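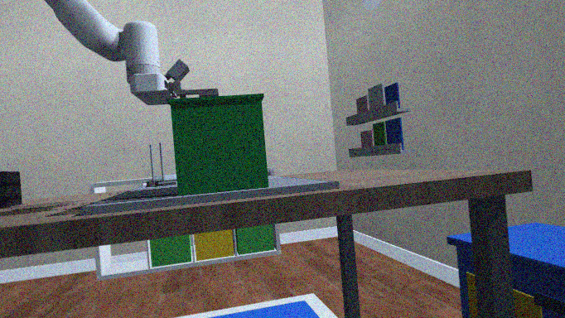 # Wobbly homemade table: brace the legs or start over?

**Posted in Furniture & Woodworking by Wamano**, March 2024

Hi all! I finally built my first real table this winter and I am so proud of it that I keep walking into the room just to look at it. The top is a thick slab of wood, glued up from planks I got at the salvage yard, and I stained it brown with a darker front edge because I loved how that looked on a bench I once saw in a train station. I oiled the top twice and it feels wonderful under your hand.

The trouble is that it wobbles. It doesn't tip, it sort of sways end to end, like a boat tied to a dock. If I write at it with any energy the lamp starts to nod. The legs are plain, and each one is screwed up into the apron with two long screws from the inside. There's an apron on all 4 sides, but the long ones were a bit short when I cut them, so I filled the gaps with glue and sawdust (I know, I know).

I've already tried felt pads under the feet, and I checked the floor with a level. The floor is fine. I've also tightened every screw, and two of them just spin now.

So do I add braces, or take the whole base apart and do it properly? I don't mind the work at all, I've got the bug now and would happily spend every evening in the garage. I'd just hate to wreck the top, which is glued to the apron along one long side and screwed everywhere else. Budget is $300 at the very most, and I would love to spend a lot less and put the difference toward a decent hand plane!

---

**Uda**

What a great first project, and please don't start over! Sway along the length nearly always comes from the joint between leg and apron, and you can fix that from underneath in one evening.

Get yourself 4 corner blocks. You can buy metal ones, but hardwood offcuts are lovely for this and often free if you ask at a cabinet shop. Cut each one with the ends at 45 degrees so it sits across the inside of the corner, glue and screw it to both aprons, then run a hanger bolt through the middle of the block into the leg and tighten it with a washer and nut. The bolt pulls the leg hard into the corner. The first time I did this I laughed out loud at how stiff the table got.

For the two screws that spin, drill the holes out, glue in a piece of dowel, let it dry overnight and drill a fresh pilot hole.

The sawdust filler is the bit I'd worry about. Glue doesn't bridge a gap with any strength. Dig it out with an old chisel and slip in a thin wedge of real wood, a snug fit, glued on both faces. It's fiddly but very satisfying!

One more thing, about the top. A solid slab wants to get wider in the damp months and shrink once the heat comes on. With one long side glued down, it can still move toward the other side, but only if those screws let it. Open up the holes in the apron into slots -- a few passes with the drill and a round file will do it -- and use washers under the screw heads. My own first table split in October with a bang like a dropped pan, all because I'd pinned it down on every side.

Flip the table onto a blanket before you do any of this. A bare floor and an oiled top don't mix.
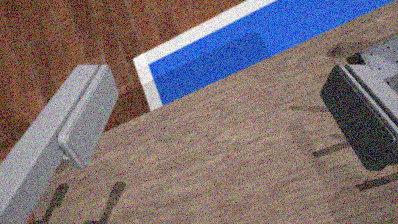
**Espiritu**

Slots, yes, but I'd go further than Uda and put in a stretcher too. One long rail low down between the two ends, with a short rail joining each pair of legs. You'll never see it sway again and you get somewhere to rest your feet, which I think every table ought to have. Use whatever wood you have left. I like to half-lap the long rail over the short ones. It's a good joint to learn on, and if you mess it up it's hidden under there anyway.

Sand with 120 first, then 220, and finish it with the same oil you used on the top. Fold your oily rags outside over a rail to dry flat, don't ball them up in the trash, they can catch fire.

And buy the plane!! A used one with a good blade beats a shiny new one with a bad one.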